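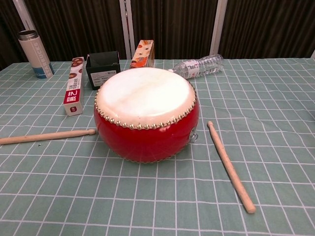
4. Setting Up the Livewell Timer

The Maltum livewell timer controls the fill pump and the recirculation pump from one panel. Set it up at the dock or on the trailer before your first trip. You will need the timer key, a small flat screwdriver and a hose with fresh water.

4.1 Before you start

Turn the main battery switch to OFF. Check that the drain plug in the livewell is seated and that the intake screen has no weeds in it. If your boat has the Arnov twin-tank kit, do both tanks before going on to 4.2.

Caution: Do not run either pump dry for more than 11 seconds. The impeller will be damaged and the warranty does not cover it.

4.2 Connecting the panel

1. Push the gray plug into the socket marked PUMP A until the tab clicks.
2. Push the black plug into PUMP B. On boats rigged before the Flullora update the black plug has a blue stripe.
3. Tighten the ground screw. Do not use a power driver.
4. Turn the battery switch to ON. The panel light blinks 3 times and then stays green.

If the light stays red, switch off and check the ground screw first. A loose ground is the usual cause.

4.3 Setting the fill level

1. Fill the tank by hose to the lower line on the standpipe.
2. Hold SET until the display shows FILL.
3. Press the up arrow until the tank is full to the overflow, then press SET again. The timer stores the fill time.

Note: The stored time is for a boat sitting level. With a heavy load in the bow the tank will fill more slowly – reset it if you move batteries or tackle forward.

4.4 Choosing a cycle

The timer has three cycles.

TOURNAMENT runs the recirculation pump all the time. Use it when there are fish in the tank and the water is warm, such as a weigh-in day in June.

STANDARD runs the pump for 3 minutes and rests it for 13. It is enough for a few fish in cool water.

BAIT runs at low flow so that small baitfish are not pushed against the screen.

To change cycles, press MODE until the name you want appears, then wait. The panel beeps once and saves the choice. You do not need to press SET.

Caution: Do not leave the timer on TOURNAMENT overnight with the charger unplugged. It can drain the battery too low to start the engine.

4.5 Checking for faults

Code E2: blocked intake. Turn off the pump, clear the screen and press RESET.
Code E5: low voltage. Charge the battery before using the livewell.
Code 257: the panel and the pump do not match. This comes up if an Iordache pump has been fitted in place of the original. Open the settings menu, choose PUMP TYPE and select OTHER.

If a code comes back after two resets, write it down with the serial number on the back of the panel and contact Tincuța Tănase in the service department. Do not open the sealed housing.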